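Killside Hall: public meeting and polling room check, with my comments
Checked by Seren Mostyn, Friday, February 20, 2026

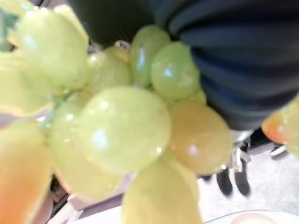 Pale green grapes, close up.

I do this walk-round before every council meeting and again before the hall gets used as a polling place. The ticks go to the clerk and the comments are mine, so blame me for those. Gwion Yorath came round with me for the first half and held the other end of the tape measure.

1. Room limit notice on display: YES
It says 100 seated and it's by the main door where people can read it. The planning meeting in September had folk standing down both sides, and I had to ask some of them to listen from the lobby, which went down badly. They have every right to come and shout at their councillors, but I still can't let them block the way out! Could we have a speaker in the lobby for the next big one?

2. Fire exits clear and opening freely: YES, with a moan
Main doors fine. Side door fine once I'd moved two stacks of chairs (again). I've put a note on the wall and I expect it to be ignored.

3. Emergency lighting: PARTLY
All came on except the fitting over the back stairs. Reported to Ieuan Samuel, job number 211. Back stairs shut to the public until it's done.

4. Extinguishers in date: YES
Tags all good. The one by the kitchen had been used to prop the door open, so it's back on its bracket now.

5. Step-free way in: YES
Ramp is sound and the handrail has stopped wobbling, thank you Ieuan. The bell at the bottom is a bit faint if there's a debate going on inside.

6. Space for protest outside: YES
I know this one gets people cross, so I'll say it plainly. Anyone can stand on the paved bit with a placard. We keep the path and the ramp open and that's all we ask. What the placards say is none of my business and it isn't on my form. Please don't ask stewards to move people because you don't like a slogan.

7. Polling booths steady, low booth included: NO
One of the ordinary ones rocks when you lean on it to write. Vilmos Antal has taken it away to look at the leg. The low booth is fine, but turn it a bit so nobody walking past can see the paper.

8. Cables taped down: YES
The microphone lead crosses the side aisle, so I've taped it the whole way. Gwion Ruddock, please use the wide tape next time, the thin stuff lifts.

9. First aid box: PARTLY
Plasters low, no eye wash. On order.

Result: fine to open for Tuesday's meeting with the back stairs shut. Not signed off for polling until I've seen that booth back and leaned on it myself.

Seren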